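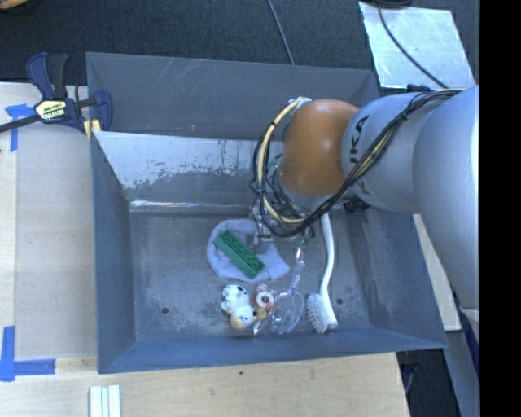 Cajón metálico gris, con roces en las paredes y el fondo marcado.

Llevaba tiempo queriendo escribir sobre el Fumberg, el cajón de metal que uso para mezclar sustrato, porque en los comentarios me lo preguntáis cada dos por tres y siempre contesto deprisa y mal. Pues venga, hoy con calma (y con un café al lado).

Lo compré en abril, en Jancombe, que es el almacén de jardinería al que voy cuando me aburro los sábados. Me costó 222 euros. Sí, ya lo sé, es un dineral para un cajón abierto por arriba, y en casa hubo caras. Pero es que yo venía de mezclar la tierra en barreños de plástico y me había cargado tres en dos temporadas, uno de ellos lleno hasta arriba de mantillo y en mitad del pasillo. ¡No quiero volver a vivir eso!

Medidas: 660 mm de largo por 515 de ancho. Antes de pedirlo mirad bien por dónde lo vais a meter, que yo tuve que sacar la puerta de la galería de sus bisagras. Vacío lo mueve una persona sin problema. Con sustrato mojado, ni lo intentéis, a mí me dejó la espalda fina para toda la semana.

Lo que más me gusta es trabajar dentro. Como las paredes van inclinadas, la mezcla vuelve sola al centro y no tienes que andar rascando las esquinas con los dedos. Echo fibra de coco, humus y perlita, lo revuelvo todo con una pala corta y en nada tengo para las jardineras de los tomates. Para trasplantar también va de maravilla: pones la maceta dentro, la vuelcas y toda la porquería se queda ahí.

Ahora, rayarse se raya. La primera semana iba yo con un cuidado tremendo y a la segunda ya le había hecho un surco con la pala. Si sois de los que sufren por estas cosas, os va a doler. A mí se me pasó enseguida, y de momento no he visto óxido en ninguna de las marcas, aunque lo tengo a cubierto y habría que ver qué hace en una terraza a la intemperie.

De limpieza, bien. Cepillo de cerdas duras en seco, vaciar, y un trapo húmedo al final. Con la manguera lo hice una vez y acabé con barro pegado en el pliegue donde se juntan la pared y el suelo, que luego cuesta lo suyo sacar. En seco, hacedme caso.

Me preguntaba Juniper Tillman por correo si no le saldría mejor el de Tallumine, que es más barato. Lo tuve un fin de semana prestado y la chapa me pareció más fina, vibraba al apoyar la pala y hacía un ruido horroroso. Para cuatro macetas de aromáticas os sobra. Para un huerto de terraza en serio yo me quedo con el Fumberg.

Pegas, además del precio: los bordes. No cortan, pero apoyas los antebrazos un rato y molestan bastante. Yo les he puesto un burlete de goma y arreglado - por ese dinero ya podía venir de serie. Tampoco trae tapa, y mi gata lo considera suyo desde el primer día.

Nota: un ocho y medio. Se lo recomiendo a quien trasplante mucho y tenga sitio fijo donde dejarlo. La semana que viene toca hablar de las tijeras Kan, que vienen con polémica.

Contacto | © Junio de 2023 | Volver arriba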